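To: prikometti-data
Date: 15 May 2020
Subject: Re: [prikometti-data] soft backgrounds, and when to end an episode

Replying to the list so it ends up in the archive. Two stills first, both from the shaggy rug setup, then answers to the questions in order.
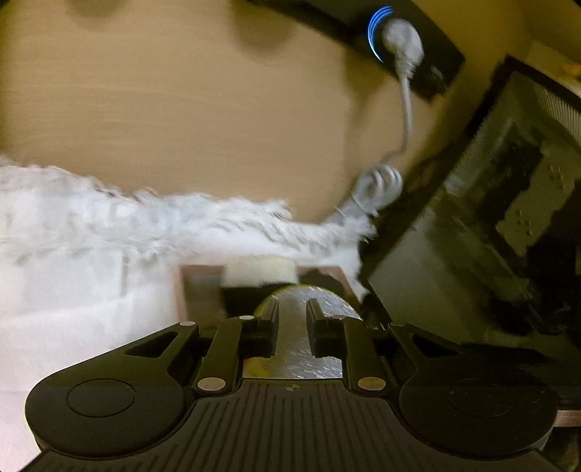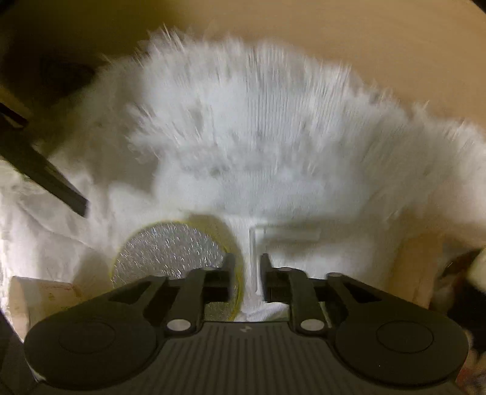
> We have started recording with the hand-held gripper and have
> three questions before we commit to a schedule.
>
> 1. The collection notes say to vary the background. Does a
> background that moves or deforms count, or does it just add noise?

It counts, and we want more of it. The February release had 2564 episodes and nearly all of them were on hard, flat tops. The policy trained on that set closes too high over anything with pile. Our working guess is that it learned to read height from the contact edge between object and table, and long fibers hide that edge. I have not tested this properly. The comparison I would like to see is the same objects and the same operator on two surfaces, with nothing else changed.

Do not comb or flatten the pile between episodes. Shake it out once per block and leave it.

> 2. Should we clear cables, furniture and so on out of view? The
> lens is very wide and picks up everything.

No. Clear what the fingers could catch on and leave the rest. The Bikside group cleared everything for their first block and their model did well in their room and poorly in ours. Two exceptions: cover screens that show readable text, and keep people who have not signed the form out of range of the lens.

Reflective objects are fine as well. They do upset the tracker when they fill much of the view, so check the pose log after the first few episodes. If it shows jumps, move the object farther out at the start and approach more slowly. Do not smooth the log by hand. We filter on jump size at import and a hand-smoothed file gets past the filter.

> 3. Our episodes are coming out at very different lengths. Some of
> us stop at the grasp, some after the release. What is wanted?

After the release, fingers fully open, and hold still for one second. The segmenter looks for that pause. Episodes that stop at the grasp can still be used for the approach model, so do not delete them, but tag them "partial" in the sheet.

Target length is 15 seconds. Anything over 90 gets dropped at import without a warning, which I agree is bad behavior — there is an open ticket on the Wuler tracker for it.

A few things that were not asked but will come up:

- Record failed grasps. Finish the attempt, open, pause, tag as "fail". Do not retry inside the same episode.

- Change the object layout every 4 episodes. More often is fine. Less often and the near-duplicates get thinned out at import, so the extra recording is wasted.

- Repeat the finger calibration whenever the tool has been dropped or the linkage screws have been touched. The width reading drifts and the drift is hard to see in the video.

- Vary the approach speed. Operators settle into one pace after the first hour and it shows up in the action histogram as a single narrow peak.

> We can send a small batch first if that helps.

Please do, before recording anything large. Upload to the Mac Suibhne share under incoming/ with the sheet in the same folder. Raw video only, no re-encoding. I will run the import in dry mode and post the reject counts to this list.

The collection notes still have the old rule about stopping at the grasp in the second section. Ignore it. I will correct that page when the next import is finished.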